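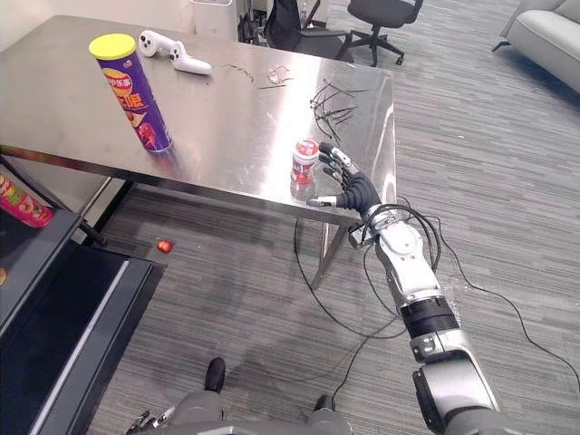 Steel table with a snack can, 19 December 2022

Quick notes from the Lacson river cleanup depot open day, typed on the bus so excuse the spelling. Got there late, missed the welcome. 60 people in the sorting yard, more at the coffee.

The haul first – 200 bags since May, mostly from the Brakita underpass. Bottles, tires, one whole mattress. Bags get weighed, tagged, then the metal goes off to Trillia. They pay by the pound, not much, but it covers gloves.

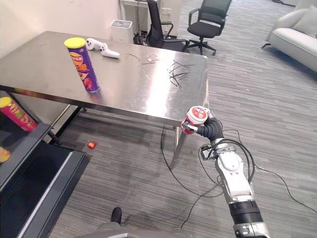
Milagros Cabrera thinks the underpass needs bins before it needs more cleanups, and she said so twice. The city put in 5 and took three back out. Lots of nodding at that.

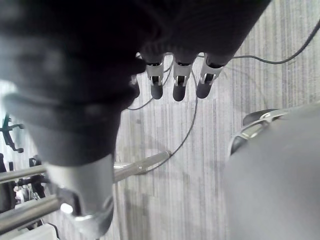
Then the bike trailers. Each one hauls 40 pounds, more if you dont mind the hill. Torbjørn Fjeld let me ride one round the yard. Wobbly on the turns, fine after that. Waiting list for saturday routes is long, weekday mornings wide open. Signed up for the creek path. Bring your own boots – theirs run small.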